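Scheduling posts for a small shop: what I changed after 188 of them

Notes on the queue, the link tags and the reply rota at Clusten 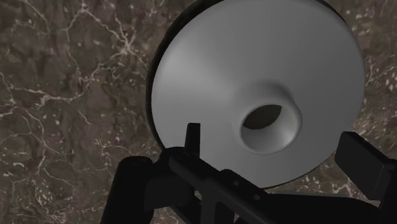
Where the numbers came from

I look after the social accounts for Clusten, a kitchenware shop with one branch and a web store. Until last June the posting was done by whoever had a spare minute at the till. When I took it over I exported everything from the previous year into a spreadsheet: 188 posts, with date, time, text, link, reach, clicks and replies. Orders came from the web store's own report and had to be matched by hand.

The matching was poor. Most links had no campaign tag, so a click from a post and a click from a friend's message landed in the same row. I could not say which posts had led to an order. I could say which had led to a reply, and that was where I began.

Tagging the links

Every link now carries a source, a medium and a campaign name. The source is the network. The medium is always "social" in lower case, as the report treats "Social" as a separate thing and splits the totals. The campaign name is the product line followed by the month, with a hyphen and no spaces.

I tried building the tags by hand for two weeks and made errors in both. There is now a sheet with drop-down lists that joins the parts together, and nobody types a tag. Dulce Quezada, who runs the web store, added a check that turns the cell red if the finished link has a space or a capital letter in it.

Short links are made after tagging. If you shorten first and tag second, some services drop the tag on redirect. Test one in a private window before the whole batch goes in.

The queue

We use Flosska for scheduling. It holds 30 posts per account on our plan, and I keep it well under that. A long queue goes stale. In the autumn we had a post go out for a casserole that had sold out, and the first three replies asked where it was.

The rules I settled on are plain enough:

Product posts are loaded no more than a week ahead.
Posts about opening hours are loaded as soon as the hours are agreed, and checked again the evening before.
Anything with a price in it is sent by hand.
The queue can be paused by anyone on the rota without asking me.

Flosska's "best time" setting is switched off. It picks a slot from past reach, and our past reach was shaped by when the till was quiet. I set fixed times instead and left them alone for 3 months so that there was something to compare. Early evening did better than lunchtime for clicks. For replies there was no difference I would trust.

One fault worth knowing: when the clocks change, posts already in the queue keep the old offset. Delete them and load them again. Editing the time and saving it does not clear the offset. I reported this on 8th March and have had a ticket number back, nothing more.

Replies

Replies were the weak part. The median wait in the old data was longer than a working day, and a fair share had no answer at all. Most were stock questions that took a minute to settle once somebody looked.

Precious Chauke and Melquiades Ibarra now share the inbox, mornings and afternoons. There is a document of standard answers for delivery, returns and hob types, but they are asked to rewrite the first line each time so that it refers to what the person wrote. Complaints go to Karla Camacho with the order number already looked up. If there is no order number, the reply asks for one by private message and says nothing else.

We do not delete complaints. We do hide posts containing somebody's address or phone number, and we tell them we have done it.

What I stopped measuring

Follower count is still in the sheet but no longer in the monthly summary. It moved after a giveaway and moved back again, and orders did neither. Likes went for similar reasons. The summary now has clicks, orders from tagged links, replies received, replies answered and the median wait.

Still to do

The newsletter links use a different naming scheme, set up by Maricruz Bautista before any of this, and the two do not join cleanly. Either I map the old names on to the new ones or I draw a line at a date and start again. I am leaning towards the mapping table. Dulce would prefer the line.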